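Danai Manolakis repairs bags in the front room of her house in Linstead. She works under the name Domance, which was her grandmother's name for the sewing room in the old apartment. She takes in school bags, gym bags and suitcases, but most of the work is backpacks.

"People think of a backpack as one thing, and then the zipper goes and they throw out the whole bag," she said. "The zipper is a small part of it. The fabric usually has years left."

She started fixing bags after 11 years of altering clothes for Antoniadis, the dry cleaner on the main street. Customers there kept asking about bags, and the shop kept turning them away. Evangelia Sfakianakis, who ran the counter, began writing down Manolakis's home number for them.

Last year she repaired 275 bags. Of those, 241 came in with a zipper problem of one kind or another. She knows because she keeps a notebook, with the fault on the left page and what she did on the right.

"I started the notebook for taxes," she said. "Now I use it to order parts. I know I'm going to need a lot of sliders in August and hardly any in February."
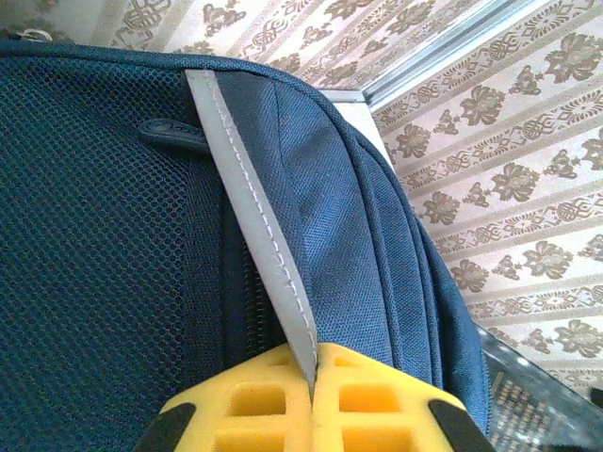

A navy backpack with a mesh panel, a dark zipper and a light gray reflective strip.

The first thing she does with any bag is empty it, even when the owner swears there is nothing in it. She has found house keys, a retainer and a library card that expired before the owner finished middle school. Then she runs every zipper from end to end and looks at the stitching where the straps join the body.

"If the zipper opens up behind the slider, most of the time the teeth are fine," she said. "The slider has spread. You can sometimes squeeze it back with pliers, a little on each side. Go too hard and it cracks, and then you need a new one."

A new slider takes her a few minutes if she can get at the end of the zipper. Often she can't. On a lot of packs the end is sewn under a seam, with binding over it, and she has to open that up first.

"That's where the time goes. I'm unpicking for half an hour to do a five-minute job. Then I have to close it all up again so the line is straight."

Reflective trim is another thing she charges extra to work near. A row of needle holes in it stays there, she said, so she tries to go back through the old ones by hand. She doesn't like gluing it. Mesh she patches from the inside with a piece a bit larger than the hole, and she warns people that it will show.

I asked what people do to their bags that makes her job harder.

"Washing machines," she said. "And hot dryers after that. The coating on the inside starts to peel, and there's no fixing that. Use a soft brush, lukewarm water, a little dish soap. Hang it upside down with all the pockets open."

The other one is packing a bag until the zipper has to be forced around the corner. Her nephew, Nektarios Tsoukalas, carries two binders, gym shoes and a lunch box, and he has been through the same zipper twice. She told him to put the binders flat against his back and carry the shoes separately. He carries them separately when he remembers.
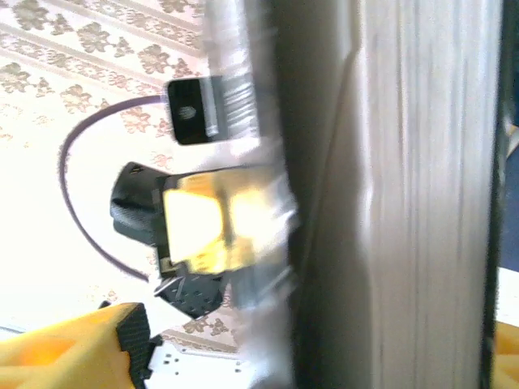 She is careful about what she will say regarding brands. She did mention Dostura, a small maker that sends her spare buckles if she pays the postage, and she wishes more companies would do it. Matching a buckle is harder than people expect. The two halves have to come from the same set, and one that looks right can still pop open with weight on it.

"I had a man, Stavros Makris, come back three times about a chest strap," she said. "Each time I thought I had the right one. In the end I changed both halves. I should have done that the first day."

Her prices are written on a card by the door. A slider is the cheapest item and a full zipper on a large pack is the most expensive. She tells customers the price before she starts, and around seven out of ten go ahead with it. The others take the bag home, and a few of them come back later.

Since last fall she has had help from Desta Sisay, who learned on upholstery and does most of the strap work. Straps need a heavier needle and a slower machine, and Manolakis said Sisay has more patience for them than she does.

"She'll take a whole strap off to fix one end," Manolakis said. "I used to sew over the top of the old stitching. Hers hold better, so now we do it her way."

They are both trying to get the waiting time down before school starts again. At the moment it is a little under two weeks for a zipper, longer if a part has to be ordered. Bags can be dropped off in the mornings until noon. Manolakis asks that people clean out the crumbs first.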